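The Decimal Comma

The office of the Sorunach catalog was on the top floor of the old grain exchange in Jurnbridge, and in June it got hot enough that the monitors smelled. I was hired there to draw plates. A plate was a page of machine parts, seen from the side and from above, with thin lines and small numbers. There were 400 of them to redo, and the program we used was called Hauser.

Hauser was an old drawing program. It had been written in Cernska by people who had all since left, and the company that owned it now sold mostly fonts. It did what we needed. You set up a page, you set a grid, and the points snapped to the grid.

On my second day the points stopped landing where I put them. I drew a washer and it came out a hair to the left. I deleted it, drew it again, and it came out a hair to the left. I checked the zoom. I checked the page units, which were millimeters. I set the grid spacing to 2.5 and typed Enter, and when I opened the box again it said 2.

My supervisor came over and looked at it for a while.

"It has always done that," she said.

"What do you do about it?"

"I use whole numbers."

She went back to her desk. Her plates were very good. I had noticed that everything on them was slightly the wrong size, and I had thought it was the printer.

I wrote to the company that afternoon. I said what version I had, what language my system was set to, what I typed and what I got. I put the steps in order. A reply came the next morning and thanked me for my interest in fonts.

After that I stayed late for a week. The building was quiet by six and the windows could be opened. I made a test page and typed every number I could think of into the grid box. The whole ones held. The others lost everything after the point. I tried it in the margin box and the line width box, and the line width box was fine. Somebody in Cernska had written that one on a different day, or in a different mood.

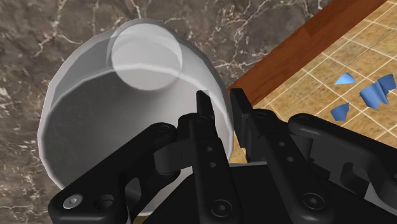
Why did the line width keep its decimals when the grid lost them?

The line width box read a number the way the system wrote it, with a comma or a point, and the grid box only knew the comma. It came to the point, didn't recognize it, and stopped reading there.

I found this out by accident, with my elbow. I had typed 2,5 and was going to fix it, and I hit Enter instead. When I opened the box again it still said 2,5. I drew a washer. It landed where I had put it.

I sat there a few minutes. Then I opened plate 94, which was a pump housing, and typed all the grid numbers over with commas. The bolt holes moved onto their centers. A flange that had never quite closed was closed. I saved it under a new name and did the next one, and then plate 96, and by then it was dark and I had missed the last bus.

In the morning I showed my supervisor. She typed a comma herself, opened the box, and closed it again. She did this 3 times.

"How long has it worked like this?" she asked.

"I think since the start."

She took down the printed catalog from the shelf behind her – the thick one, the one that went out to customers – and turned the pages without reading them. She had drawn most of it. She stopped at a gear I would have been proud of.

"People have been ordering from this," she said. "The parts fit."

"The numbers on the plates are right. It's only the drawings that are off."

"Only the drawings," she said.

She put the catalog back. For the rest of the day she worked with her door closed, and I could hear her keyboard through it. When I left, there was a sheet of paper taped to the frame of my monitor. It said, in her square handwriting, COMMA. There was one on every other monitor in the room too, and one on the coffee machine, where I suppose she had run out of monitors.

I wrote to the company again and told them what I had found. I kept the steps in order. They have not answered yet – I still look, most mornings, before I open the first plate.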